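Musty front loader, at my wits' end

wondville_bouchra
Hello everyone! We moved into the house on Drurno Lane in January and inherited a front loader, which I was thrilled about (the last place had a shared laundry and a lot of stairs). But my towels come out smelling like a pond. I've tried vinegar and an empty hot wash, and it's better for one load and then right back. Any ideas?
Bouchra Alaoui

SerenJ58
Welcome! Pull back the rubber around the door and wipe inside the fold with an old washcloth. You'll be amazed, and a little disgusted. Then leave the door open between loads.

oberholzer26
Disagree on the door. I keep mine shut (toddler, enough said) and never had a smell. It's too much detergent, nine times out of ten. Halve it.

SerenJ58
Well, I did halve mine and it still smelled, so we'll have to agree to differ! Clean the filter too, Bouchra, and put a towel down first.

wondville_bouchra
Thank you both, I spent a very happy hour with a washcloth last night. I've also started keeping my white basket right under the door so the clean things drop straight in and don't sit around. 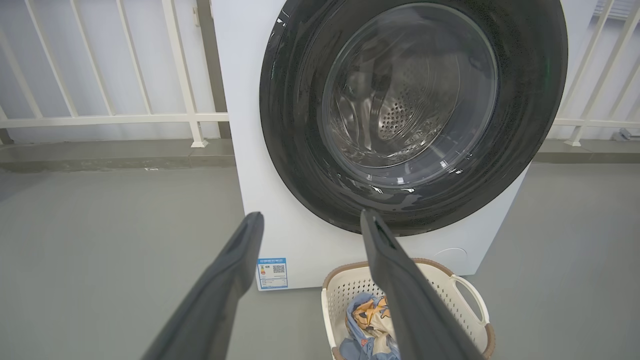

I'm doing the filter tomorrow and trying half the detergent as well, so you can both take the credit.

oberholzer26
Fine by me. Still say it's the soap.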